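Unit 4: Planning and Budgeting for a Robot Work Cell
Course handout, revised May 23, 2022

Read this before starting the cost worksheet. Bring a completed draft to the next lab.

1. Start with the task

Write the task down in one sentence before you open a catalog. Ours for this unit is "hang socks on a drying rack using clips." List what the arm has to reach, what it has to hold, and how heavy the heaviest item is. Payload is rarely the limit with laundry. Grip and reach usually are.

2. Arm and gripper

Get at least two quotes. In the April exercise the class compared Omton and Curkeo. The Omton quote left out the gripper, and several groups missed it. Check whether each quote covers the mounting plate, cables, controller and shipping.

Price fingers as a consumable. A set for our gripper is $161 from Prosik, and the worksheet assumes two sets a year. Knit fabric also sheds, so put cleaning time in the labor line.
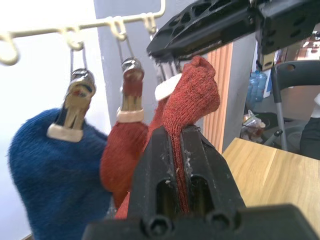
3. Wrist camera

Budget for the camera, its bracket and a spare cable. When you choose a mounting position, remember that the fingers and the fabric they hold can block a large part of the view. If the task needs a clear look at the clip, price a second, fixed camera as well.

4. Fixtures and test items

Racks, clips and socks are cheap, but they still need a line. Allow $34 for replacement clips. Buy socks in more than one color and thickness.

5. Totals

The Nechyporuk worksheet has a column for one-time costs and a column for yearly costs. Keep them separate. For the sample cell, everything except the arm comes to $2,009 in the first year. Add 11 percent for contingency and show it on its own line.

Hand in the worksheet with both quotes attached. Quotes without an expiration date will be returned.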